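## 5. Comparing Two Gripper Sets on the Floor-Cleaning Task

By now both arms should be mounted, powered and talking to the controller, so you have reached the fun part! We like a long-handled brush and a dustpan for a first comparison, because a thin stick is much harder to hold well than a block or a cup.
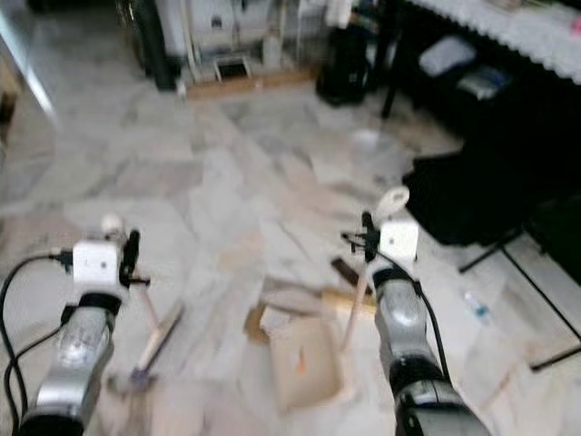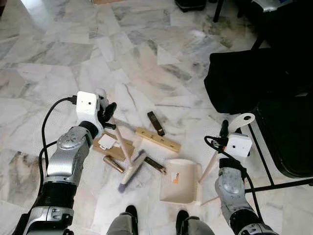
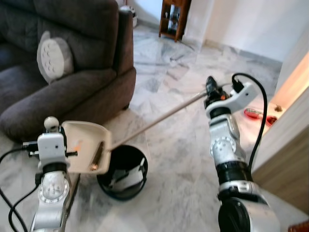 *Fig. 5: Both arms at the floor-cleaning task on marble tile. The last picture has the dustpan held by the left gripper, with the trash bin between the arms.*

1. Open the Salon console and load the gripper profile for the set you are testing first. The Vurkemik and Honorato profiles are not interchangeable, even though the menu will happily let you pick the wrong one.
2. Check the cable at each wrist. Leave a generous loop (more than looks tidy, please) and turn the wrist slowly by hand through its whole range.
3. Set the closing force to 5 N for thin handles. You can go up to 49 N later on, once you have a feel for how the fingers settle.
4. Run the Imus calibration and keep well clear of both arms until the console reads READY.
5. Lay the brush and dustpan on the floor within reach, along with a few light odds and ends to sweep.
6. Record 200 attempts with the first set, swap grippers, load the other profile, and record 200 more.

**Note:** Shiny floors throw light back at the wrist cameras. If your picture washes out, lower the exposure to 900 and try again before you blame the gripper.

**Caution:** Power down both arms before changing fingers. A paused arm can still move.

Ludger Strobel keeps the blank score sheets, and he is always glad to get filled-in ones back, messy handwriting and all.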